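Laundry in Your Room: Frequently Asked Questions
Kalta Residence, Guest and Resident Services
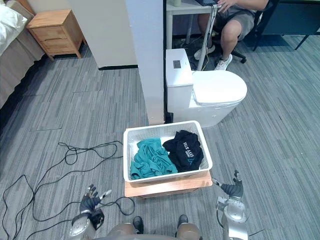
Kalta Residence provides a self-service laundry for all guests and residents, and a collection service for those who prefer to have their washing done for them. The answers on this page apply to both. Loads should be brought or left in an open basket of the perforated kind, such as the white plastic one with the teal item and the black printed T-shirt in it, and a board may be placed under the basket to keep it off the carpet. Questions not answered on this page may be directed to the Housekeeping Office.

Is a laundry basket provided?

Yes. One basket is issued to each room on request and remains the property of the Residence. Guests may use a basket of their own if it has open sides and can be carried by one person. Drawstring bags are accepted for the self-service laundry but not for collection.

Where should I leave my basket for collection?

Please leave the basket on the floor inside your room, within reach of the door. Baskets should not be left in the corridor, which must remain clear at all times, or on the bed. Staff will not open drawers or closets to look for items, and only the contents of the basket will be taken.

When is laundry collected and returned?

Baskets are collected after 9:00 a.m. and are normally returned by the following evening. Collection must be requested at the front desk before 8:00 p.m. on the evening before. During March, when the laundry equipment is serviced, returns may take one day longer.

How much may I put in a basket?

A basket should be filled no higher than its rim. Items stacked above the rim are likely to fall during transport, and the Residence cannot accept responsibility for anything lost in this way. The limit for one load is 20 pounds. Heavier loads will be divided and charged as separate loads.

Do I need to sort my clothes?

Sorting is required for the collection service only if you wish light and dark items to be washed apart. In that case, please request a second basket. Unsorted baskets are washed together in cold water. Residents using the machines themselves may sort as they see fit.

How should I prepare printed T-shirts?

Shirts with printed lettering or designs should be turned inside out before washing. They are dried on low heat. If you would like a printed shirt to be air-dried, please write this on the laundry slip. The Residence does not iron over prints.

May I put damp items in the basket?

Damp towels and sportswear may be placed in the basket on the day of collection. Please do not leave them there overnight. If an item has become wet and cannot be washed promptly, it should be hung in the bathroom. Guests are asked not to dry clothing on nightstands, headboards, or other bedroom furniture, as moisture marks the finish.

Does the service include bed linens?

Bed linens and pillowcases supplied by the Residence are changed weekly by Housekeeping and should be left on the bed. There is no charge. Personal bedding may be sent with your own laundry and counts toward the weight limit.

Which detergents are used?

Collected laundry is washed with an unscented detergent. Guests who require a particular product for medical reasons may supply it in its original container, marked with their name and room number. Fabric softener is not used unless it has been requested on the slip.

What happens if an item is missing or damaged?

Please notify the Housekeeping Office within 2 days of the return of your basket. You will be asked to complete a short form describing the item. Claims are reviewed by Raili Eskola, Housekeeping Manager, and a written reply is sent to your room or forwarding address. Items found without a name or room number are held at the front desk for one month.

Can I opt out of collection during a long stay?

Yes. Residents on a standing collection schedule may pause or end it at any time by informing the front desk. The basket may be kept for personal use until departure.

Whom should I contact?

For questions about collection, charges, or special care instructions, please contact Wumpini Abubakari at the Housekeeping Office, open from 8:00 a.m. to 5:00 p.m. Outside these hours, the front desk will take a message. Faults with the self-service machines should be reported to the front desk with the machine number, which is printed on the door.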